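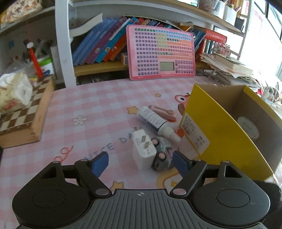
Step 3: Wash the gingham

Fill the sink with cool water and a small squirt of dish soap, then let the cloth soak for 45 minutes (I usually wander off and make tea!). Swish it gently, rinse until the water runs clear, and please don't wring it, however tempting that is.

Step 4: Press it

Iron on the back while it's still a little damp. My friend Yaowalak starts at the hem, and I've come around to her way.

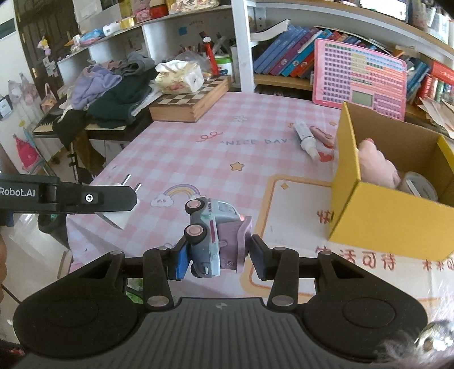 Toy truck over the pink gingham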